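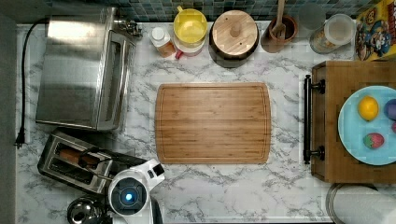 Keeping a Work Zone Clear on a Shared Counter
Project report, Household Studies, Premholm

1. Purpose
Our group wanted to find out if a shared kitchen counter stays usable when the cutting board has a fixed place and everything else is kept around it. The counter in the Bratu kitchen has a marble pattern with gray veins and a strip of blue-green tile at the back. It is used by 10 students, and most of them make toast.

2. Method
We gave the cutting board the middle of the counter. The toaster and the toaster oven stay together, and the canisters and the utensil crock go against the tile. We wrote the plan on a card called the Plokodura sheet and taped it inside a cabinet door. In September we began a log. Each person wrote down whether the board was free when they came in to cook. 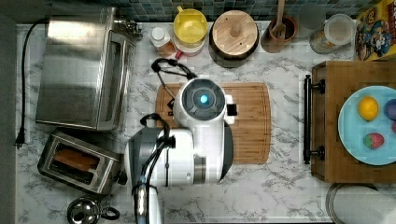 The log had 179 entries by the time we stopped. In 100 of them the board was free. Most of the others gave the same cause, which was groceries put down on the board and left there. Plates and fruit were a smaller problem once we agreed they belonged on a tray. Two entries could not be read and were counted as not free.

3. Problems
The toaster oven cord was mentioned several times. It takes up counter space when the oven is unplugged, and we did not find a good place for it. The Grandeck shelf we had planned to add was too deep for the wall, so we returned it.

4. Comments from users

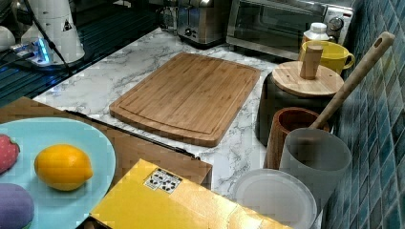 One user wrote that the fixed place worked well for chopping but that there was still nowhere to set down a hot pan, and asked that the next group deal with this first. Another wanted the crock closer to the stove. We have added both points to the Plokodura sheet.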